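Handles and Rims: Sorting Small Household Parts by Grip Type
Tomoyo Tsuchiya
Project report, Domestic Objects module
4 min read
14 shares | 3 comments

1. Purpose

The project set out to test a simple sorting scheme for small round household parts: lids, caps, knobs and dials. Parts of this kind collect in kitchen drawers and are usually stored by size or by the item they came from. The scheme proposed here stores them by the way a hand takes hold of them. The work was done in the shared workroom at Rurham during the fall term and handed in on 1st December.

2. Material

The parts came from the module's teaching collection, which holds 315 pieces. Most arrived in two donated boxes labeled Skarkitz and Domański. The labels were kept in the record sheet but were not used for sorting. Pieces with sharp breaks were left out. Each remaining piece was wiped and photographed on a pale surface before it was given a class.

3. Classes

Class A covers parts held by the outer rim only. Class B covers parts with a raised knob in the middle. Class C covers parts with a bar or bridge, where the thumb and finger can close on either side of the bar. Class D was added in the second week for flat disks with no grip at all.

Class C caused the most discussion. Some parts have both a usable rim and a bar, and the first version of the rules did not say which should count. The revised rule gives the bar priority whenever it runs most of the way across the part. A part with a short bar and a deep rim goes to Class A.
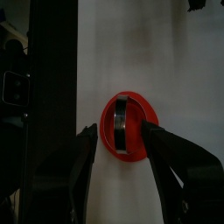 Figure 1. Red round part with a raised rim and a shallow recess. The bar has a glossy black face and silver edges. Class C.

The part in Figure 1 was placed in Class C under the revised rule. The bar runs from near the top of the part down toward the lower rim. The record sheet lists it as "lid, cap or dial" and the entry was left that way, as the scheme does not depend on function.

4. Results

Two readers sorted the collection separately and compared sheets afterward. Classes B and D gave almost no trouble. Disagreements were mostly between A and C and concerned parts where the bar was low or narrow. Three pieces could not be settled and were put in a separate tray.

5. Limits

Color and material were recorded but not tested. Grip was judged by adult readers only, and the rules may need changes for children or for people with weak hands. The drawer inserts ordered from Stasen came too late to be tried with the full set.

Comments (3)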